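4.2 Sorting by type before storage

The claim that small test instruments are best kept sorted by type, one container per type, is repeated in most guides to shared workbenches. We found little behind it. The Billum guide gives it as a rule and cites the Skilletti handbook, which in turn cites an earlier printing of Billum. Czarnecka offers a reason, that a sorted container shortens the search for the right meter, but reports no search times. We therefore treat the rule as an open question.

Our records cover 2,396 put-away events, of which 1,609 involved a handheld multimeter. After removing entries with no end time we were left with 1,565. An event starts when the meter leaves the work surface and ends when it is released into a container. Setting a meter down again on the way counts as part of the same event, a choice that matters more than we expected and that Section 5 takes up again.

On the face of it, the sorted condition did well. Meters went into a container of similar meters faster than into a mixed one, and the gap held in all 4 blocks of the study. We are reluctant to make much of this. The sorted containers were also the ones placed closest to the work area in three of the blocks, and a shorter distance would give the same result with no help from sorting. In the one block where distances were matched, the gap shrank to a size we would not want to defend.

Test leads are a second problem. The Zudley checklist, which we used for scoring, treats a meter and its leads as one item. In practice they part easily. A meter may be put away while its probe stays on the floor, and the checklist has no line for that outcome. Our scorers marked such cases as complete in the first block and as incomplete from September onward, after we noticed the mismatch. We have not rescored the early entries, and readers should regard the completion rates in that block as generous.

Color is sometimes proposed as a cheap substitute for sorting, the idea being that a red meter is easier to find among black ones. Figure 3 shows a red meter held near a basket of similar meters, with a black meter and a red test probe on the floor. Whether color helps at all when the containers themselves hold meters of the same kind is something our data cannot settle.

Figure 3. Multimeters during put-away, sorted condition.

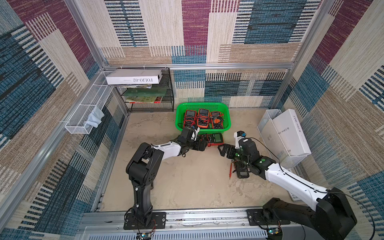
A fairer test would hold distance fixed in every block and log leads as separate items. Until that has been done, we see no good grounds for repeating the rule in its usual strong form.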